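Die Pension Londavside

Als Odette Fleury im März beschloss, die Pension ihrer Tante doch nicht zu verkaufen, hatte sie drei Koffer dabei, einen Schirm, der nicht mehr aufging, und die feste Absicht, höchstens bis Ostern zu bleiben. Das Haus hieß Londavside, was kein Mensch im Ort richtig aussprach, und es roch nach Bohnerwachs und nach den Quitten, die die Tante zwischen die Bettlaken gelegt hatte und die dort inzwischen ganz klein und braun geworden waren.

Über 200 Schlüssel hingen in der Diele an einem Brett, obwohl es nur sieben Gästezimmer gab. Odette probierte am ersten Abend achtzehn davon an der Tür zum Speicher, dann wurde ihr kalt, und sie setzte sich mit einer Tasse Lindenblütentee in die Küche und las die Briefe, die sich auf dem Tisch gestapelt hatten. Die meisten kamen von der Firma Lachance und betrafen die Regenrinne. Einer aber war von Hand geschrieben, mit violetter Tinte, und begann mit den Worten: »Liebe gnädige Frau, ich komme wieder, sobald die Kraniche ziehen, und hätte gern das Zimmer mit dem schiefen Fenster.«
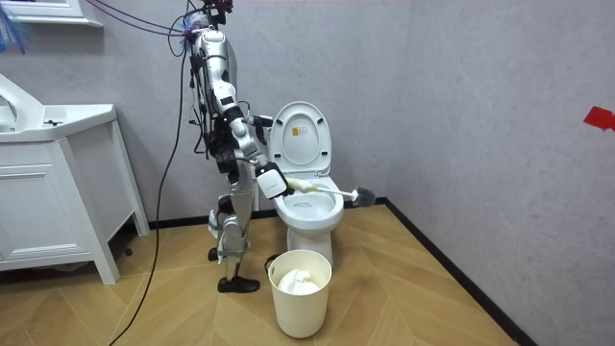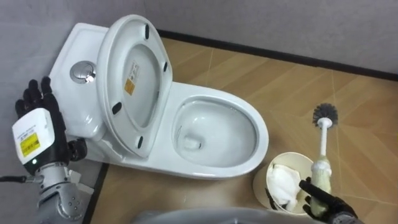
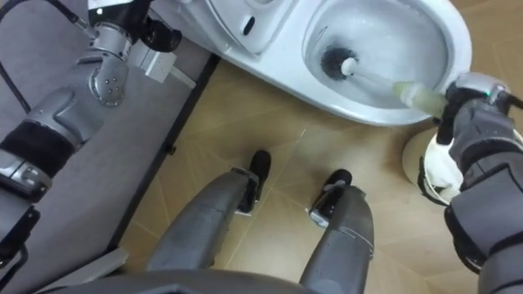
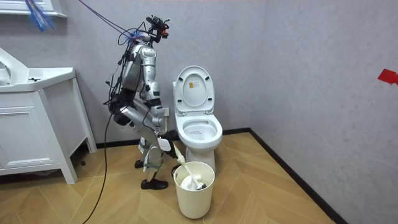

Eine Unterschrift trug der Brief nicht, nur einen kleinen gezeichneten Vogel, und das beschäftigte Odette mehr, als sie zugeben wollte. Sie ging am nächsten Morgen durch alle Zimmer und suchte das schiefe Fenster, und weil sie nun einmal unterwegs war, fing sie auch gleich an zu putzen, zuerst die Betten, dann die Böden und schließlich das kleine Bad am Ende des Flurs. Eine weiße Toilette an einer hellgrauen Wand, darunter die dunkelbraune Fußleiste, die ihre Tante immer mit einem alten Strumpf abgestaubt hatte – Odette musste lachen, als sie sich selbst dabei ertappte, wie sie im Schrank nach einem Strumpf suchte. Sie fand keinen und nahm ihren Schal.

Das schiefe Fenster fand sie erst gegen Abend, und zwar hinter einem Vorhang, den sie für Wandbehang gehalten hatte. Es ging auf die Wiesen hinaus, hing tatsächlich ein gutes Stück nach links und ließ sich nur öffnen, wenn man gleichzeitig den Rahmen anhob und ein bisschen mit ihm redete. Auf dem Fensterbrett stand eine Blechdose mit der Aufschrift »Firnurum«, halb voll mit Pfefferminzbonbons, dazu lag ein Fernglas, dem der Riemen fehlte.

Sie bezog das Bett, stellte ein Glas mit Weidenkätzchen auf den Nachttisch und schrieb auf einen Zettel, dass das Frühstück um acht sei, man aber auch um neun noch etwas bekomme. Dann blieb sie am Fenster stehen, das Fernglas in der Hand, und dachte an die Regenrinne und an den Makler, den sie noch anrufen musste.

Kurz nach sechs hörte sie die Kraniche, lange bevor sie sie sah. Unten in der Diele klingelte es, und Odette, die Haare voller Staub und den nassen Schal noch über der Schulter, lief die Treppe hinunter und rief schon auf halbem Weg, die Tür sei offen.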